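Omance Two-Slot Toaster Review

Posted Friday, May 29, 2020

I bought the Omance after my old Cabello quit on one side. The Cabello had been a good toaster for a long time and I would have bought the same one again, but the store only had the four-slot version and my counter is short. The Omance was next to it on the shelf.

It has two wide slots, a dial that goes from 1 to 7, and buttons for bagel, frozen and cancel. The cord is short. Mine reaches the outlet behind the bread box with nothing to spare, so measure before you order.

Setting 3 gives an even medium brown on plain white sandwich bread. Rye needs a 4. Homemade bread is harder to judge, and I usually run it at 3 and then put it down again for a minute. The second batch always comes out darker than the first on the same setting. The Cabello did that too, but less.

Bagels fit if they are cut straight. Thick ones from the bakery get stuck about half the time and have to be worked out with a wooden spoon — unplug it first. The lever has an extra lift at the top that helps with English muffins.

The crumb tray slides out from the back. I would have liked it on the side, as you have to pull the whole toaster forward to get at it. The outside wipes clean with a damp cloth, though the brushed finish shows fingerprints.

I also looked at the Runine, which has a countdown display and costs a good bit more. A neighbor has one and the toast is no better. The display is nice if you are frying eggs at the same time.

I would buy the Omance again at the sale price. At full price I would wait for the small Cabello to come back in stock, maybe in June.

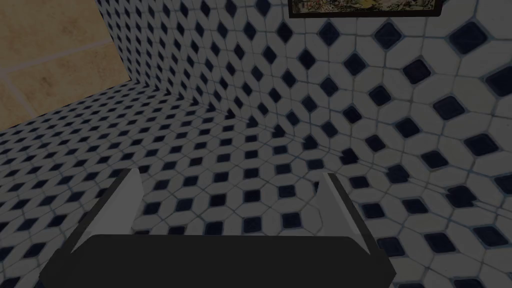 Does the frozen button work with waffles?

It does, on setting 4. On 3 the middles were still a little soft.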